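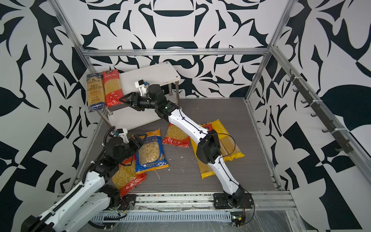
Review: The Skellum Two-Arm Packing Cell, After a Season on Our Floor

Verdict up front, for people who only came for that: good hardware, oversold, and it moved work around more than it removed any. I would rent one again. I would not buy one at the price we were quoted.

I run the dry goods side of a small warehouse that fills mixed grocery boxes for shops and meal clubs. Pasta is most of our volume, and pasta is a nuisance. Long packets want to stand up or lie flat and will do neither for long. Bags of shells and macaroni slump. Every brand has its own width, its own crinkle and its own idea of where the window goes. When Skellum's sales people told us their cell would handle "any flexible pack," I asked them to leave the cell here and come back in November.

What you get

Two white-and-black arms on the front rail of an aluminum enclosure, a gripper on each, a small camera over each wrist. The walls come lined with a loud black-and-white pattern, which the brochure says helps the cameras work out where they are. I can't tell you if it does. I can tell you that staring at it through an eight-hour shift gives some people a headache, and two of mine asked to be put on a different line for that reason alone. If you are placing the cell, turn it so the open side doesn't face a packing bench. The manual has no advice on this.

Software is a product called Culex, licensed separately, and you will want to read that sentence again before you sign.

Setup

Skellum says one day. We took three, mostly over power and a floor that slopes toward the loading door. Their technician was patient and knew the machine well. She also left us with a binder whose page numbers don't match its contents list.

Teaching it a new pack is done by guiding the arms through the motion over and over until Culex has enough runs. The quote said 70 runs per pack. For spaghetti, fair enough. For bagged shells we needed 300, and it still took hold of the corner and dragged as often as it lifted. Each run has to be done by a person, standing at the rail, paying attention. Nobody had put those hours in the savings estimate, so I put them in myself, and the payback date slid a long way to the right.

How it does on long packets

Well. It will lean tall packets against the side of the little shelf, and they stay where they're put more often than not. It is slower than a decent packer, and I don't care much about that, as it doesn't want lunch.

The trouble comes when the two arms want the same patch of floor. One waits for the other, then both wait, and then somebody has to walk over and press the button. We had this several times a shift in the first weeks. An update improved it. It still happens.

How it does on bags

Poorly to middling. The fingers are narrow at the tip and a soft bag gives them nothing firm to hold. When a seam goes you get crumbs, and crumbs stay on the floor panel until a human being sweeps them out. Skellum lists the cell as "low maintenance." We sweep it at every break. There's no tray, no slot, no gap to push the bits through, just a person with a hand brush reaching past two parked arms.

We did try the softer finger pads made by Ó Briain, an outside supplier. They grip film better and wear out faster. I'd still start with them if bags are most of your work.

What it did to the jobs

I was told the cell would "free staff for higher-value tasks." I wrote that down so I could check it later.

We had three people on pasta per shift. Now there are two, and the third moved to returns, which pays the same and which she likes less. No one was let go. I'd like to credit the machine for that, but the owner had promised it in writing before the thing arrived, after Eilidh Aitken on the evening shift asked him to at a staff meeting. Get the same promise where you work, and get it before delivery.

The two who stayed have a different job from the one they had. They used to pack and talk. Now one packs and the other minds the cell: clears jams, straightens bags, restocks, sweeps, presses the button. It is easier on the wrists. Everybody agrees on that, including me, and I put real weight on it. It is also lonelier and more boring, with short bursts of hurry, and the minder gets blamed when the count is down even if the cell spent half the morning waiting on itself.

There's the matter of the numbers, too. Culex logs every stop and how long it took a person to respond. It does not log why the cell stopped. Guess which column got shown to the owner. We have since switched that report off, and it took 18 emails to find out how.

And the people who taught it the motions were our best packers. They got a pizza lunch. I raised the question of a training rate and we now pay one, small, for any hour spent guiding the arms. Skellum had never been asked about this by a customer, or so their rep told me.

Compared with the Celau

We had a Celau single-arm unit on trial before this. It's cheaper, dumber and much quieter. It only did rigid boxes and it did them all day without fuss. If your goods are boxed, get that one and skip the rest of this page.

Small complaints

The status light on the wrist is tiny. From across the aisle you can't tell a working arm from a stuck one.

The hooks on the side rail are handy for brushes and gloves, though I would have liked them outside the cell.

Support answers the phone until 4 p.m. Our evening shift starts at 3.

The notice period on the Culex license is 21 days, and it renews by itself.

Who should consider it

A place with a lot of stiff, long packs, sore wrists on the payroll and a manager willing to argue about hours. If someone upstairs has already spent the wages they think it will save, wait a year and ask for a rental. Ours is on the books until spring, and I've told Skellum the bags have to improve before I'll sign for more.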